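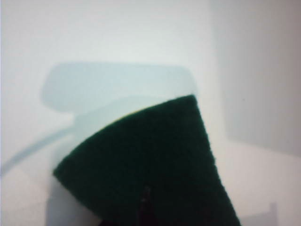
*Green side up: the scouring layer of a kitchen sponge, with a little of the yellow showing at the top edge.*

Last updated 2022-01-12

# Washing-up sponges: your questions

These are the questions that come up most often from people using the shared kitchens at Urquhart House. If yours isn't covered, ask Lorna Rennie at the front desk.

## Which side do I use?

The green side is for pans, oven trays and anything with food stuck to it. The yellow side is for plates, mugs, glasses and wiping down. If in doubt, start with the yellow.

## Can I use the green side on non-stick pans?

No. It will scratch the coating. Fill the pan with hot water and a drop of washing-up liquid, leave it for a while, then use the yellow side or a brush.

## What about plastic tubs and lids?

Yellow side only. Clear and tinted plastic goes cloudy if you scour it, and it won't come back. For tomato stains, wash the tub as normal and leave it to dry on a sunny windowsill.

## How often are the sponges changed?

Every week in the ground floor kitchen and every fortnight upstairs. We got through 223 last year. December was the heaviest month, mostly roasting tins.

If a sponge smells, bin it and take a new one from the drawer under the sink. You don't need to ask.

## How should I leave it when I've finished?

Rinse it under the tap, squeeze it out and stand it on its edge. Please don't leave it in the bowl or lying flat in a puddle on the worktop.

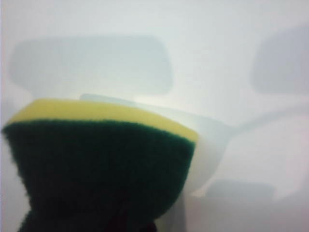
## Can I put a sponge in the dishwasher?

You can, on the top shelf with a full hot load. It freshens it up for a few days. It doesn't make an old sponge new, and one that has started to shed should go in the bin.

## Can I use the kitchen sponge on the floor or the bins?

No. Use the cloths in the cleaning cupboard. If a sponge has been used on the floor, throw it away even if it looks clean.

## Can they be recycled?

Not in our bins. They go in general waste. Annag Moncrieff is looking at plant-fibre scourers for the upstairs kitchen and would like to hear from anyone who has used them at home.

## We've run out. Who do I tell?

Write it on the list inside the cupboard door or email Keir Leckie. Spare packs are in the store room, on the shelf marked 75.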